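Tralthorpe season 2 - is it worth sticking with?

mossbank40
Four episodes in and I'm close to dropping it. Season 1 moved fast. Now we get 10 minutes of Prantl staring at the harbor and then credits.

dunlin_r
Stick with it until 5. The Carnard plot finally goes somewhere, and Notburga Ortner gets a lot more screen time.

kettleford
Disagree. I've seen up to episode 5 and it's the same problem - too many side characters. They should have kept Bilal Hijazi as head writer.

dunlin_r
He still has a credit on two of them.

kettleford
A credit isn't the same as running the room. You can hear the difference in the dialogue.

mossbank40
Is the Clemano storyline wrapped up at least? That was the only reason I came back.

dunlin_r
Not yet. My guess is they're saving it for the finale in December.

mossbank40
Fine, one more. My daughter wants the TV at 5 anyway, so it'll have to be after bedtime.

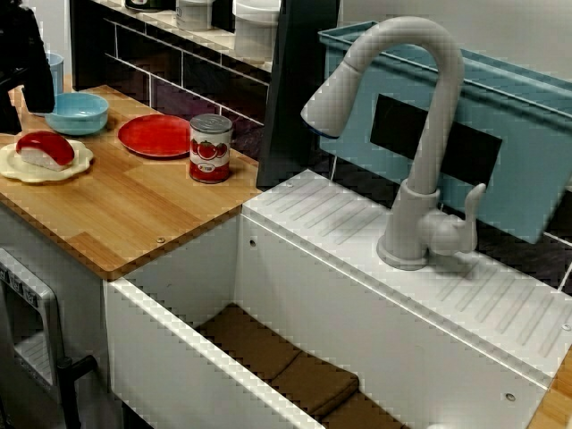

More threads in TV Drama
Shows that got better after a bad second season
Carnard's accent - where is he meant to be from?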